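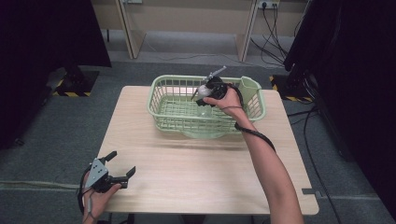

Eun-seong Son wrote:
You can't leave vinegar on limestone, not even diluted. I did our bathroom vanity with it for one summer and the top went dull in patches wherever the droplets landed. If the bench is the same stone as the sill, stop now and use plain water with a drop of dish soap.

neline80 wrote:
Agree on the stone, but the original question was about shower glass. Vinegar on glass is fine. Half and half with warm water, leave it ten minutes, rinse. I've done it in a hard water town for years.

Chang-ho Yook wrote:
Fine on the glass, yes. It's the run-off that gets you. Our shower base is tiled and the grout along the front edge went sandy. I had it redone in July and the tiler charged me 216 dollars for what he called a small job.

neline80 wrote:
Was the grout sealed?

Chang-ho Yook wrote:
Supposed to have been. The previous owners said so, for what that's worth.

So-yul Hong wrote:
Thanks everyone. To answer the questions, the screen is clear glass, the floor is ceramic tile, and the window sill is limestone about a hand's width from the end of the screen. The marks are the white chalky kind. I've tried the supermarket stuff twice and it smells awful and does very little. We're on bore water here in Sadov and the kettle looks the same colour as the shower.

Eun-seong Son wrote:
Bore water changes things. Put a wet towel over the sill before you spray anything, and spray onto the cloth, not the glass. Then a squeegee after every shower. That last part is what fixes it in the long run.

aoun_rd wrote:
I don't agree that a squeegee fixes it. We had one hanging in there for two years and still got build-up along the bottom seal. What worked was citric acid from the home brew shop. One tablespoon to a litre, and no smell.

Eun-seong Son wrote:
Citric acid is still an acid. Same problem with the sill.

aoun_rd wrote:
Sure, but she's covering the sill with a towel either way. You need less of it and it rinses off quicker.

Young-sook Chae wrote:
Has anyone priced a softener? We were quoted 304 for the unit at Leltia, plus fitting. I keep putting it off - the plumber wants another 75 just to come and look.

Chang-ho Yook wrote:
Check what it costs you in salt first. My brother's goes through a bag a month with four people in the house.

So-yul Hong wrote:
Went with citric acid and the towel. Two goes and the top half is clear. The bottom corner near the hinge is still cloudy. Could that be etched?

neline80 wrote:
Run your fingernail over it. If it feels rough it's still scale, so keep going. If it's smooth and cloudy it's probably the glass itself and you'll be stuck with it.

So-yul Hong wrote:
Rough. Will try again on the weekend.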